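Handout 4: Notes on the Ponedar open day
Automation for Small Workshops, Lukumay evening course
Visit: Saturday, August 31, 2024

Read this before the October session and bring your own notes, including the grumpy ones.

Kimutai Mushi's talk promised us a robot that would do "85 per cent of bench tidying". Ask of any such figure: 85 per cent of what, timed by whom, and with which objects? The slide gave none of that. The bench demonstration came after the talk, and I paid more attention to it.
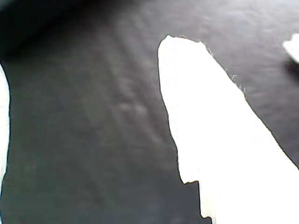
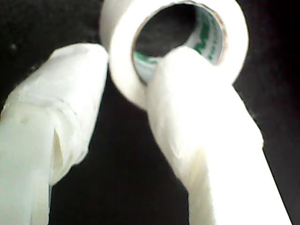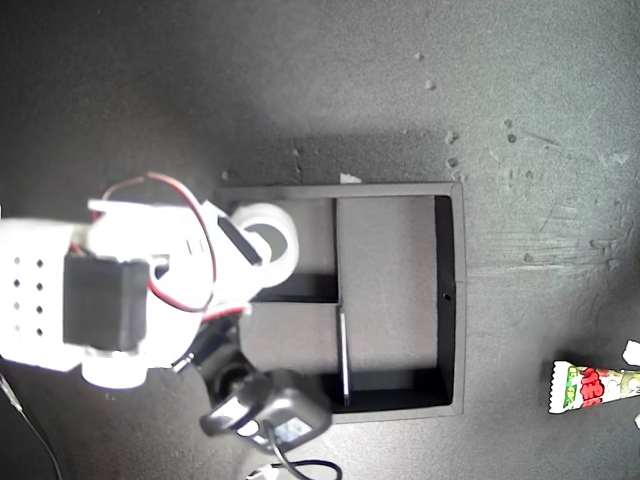 Close views of the fingers, and the arm over the divided tray.

My doubts, in no special order.

A roll of tape is a kind object. It has a big hole through the middle, so a finger can go in and the roll will hang there. Try the same with a flat washer or a floppy bag before you believe anything about "general handling".

Wrapped fingers wear. Who changes the wrapping, and how often? I asked and was told it was "not an issue". Write that down as no answer.

The Gudent leaflet claims 500 picks without a fault. One run of 500 on one object says very little about 100 different objects. The Fonbridge leaflet has the same gap.

For October: choose one job from your own workplace that takes under 35 seconds by hand. Write half a page on what would have to be moved, bought or fixed in place before an arm could do it, and who would pay for that.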